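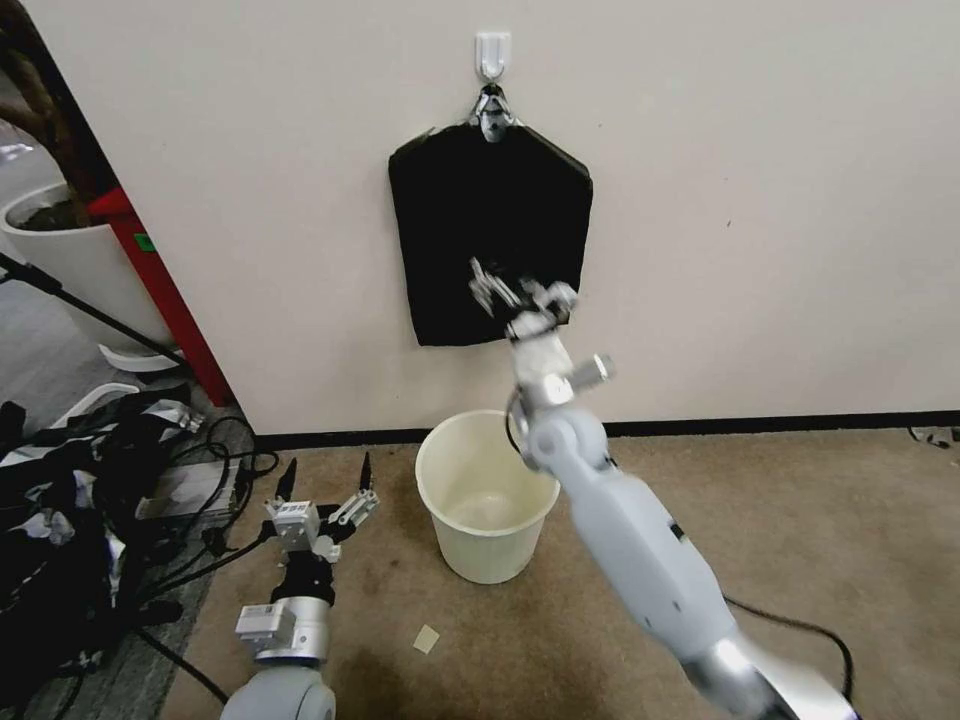
Sticky hooks are my favorite part of the whole Derklow entry kit, and they're also the part people rush. I've put up more of these than I care to admit, so let me walk you through how I do it. The wall you want is a plain painted one, and a white hook on off-white paint hardly shows, so you can put it wherever your hand naturally goes. I like a spot with clear wall on both sides and the bin close by on the carpet, so hanging things up and tossing things out happen in one corner!

Section 9: Hanging your first hook

1. Wipe the wall with rubbing alcohol on a soft cloth and let it dry. Skip the spray cleaners (they leave a film, and the film wins every time).

2. Hold the hook up at 41 inches if kids will use it, or 69 inches if it's just grown-ups. Make a light pencil dot.

3. Peel the backing, line the hook up with your dot and press hard for a full minute. Lean into it!

4. Now leave it alone overnight. I put mine up on a Thursday evening and hang things the next day.

5. Hang your clip from the hook first, then whatever goes on the clip. Flat, light things are best – a folded tote, a pouch, an empty garment bag.

Note: If the bag hangs a little crooked, move the clip along its top edge and leave the hook where it is. Solange Gosselin at our Venport store taught me that one.

Caution: Don't use these on wallpaper or fresh paint. Give new paint 9 days.

Caution: To take a hook down, pull the tab slowly straight toward the floor. Pulling it out at you can bring paint along with it.

Spare adhesive strips are in the small envelope taped under the lid of the box.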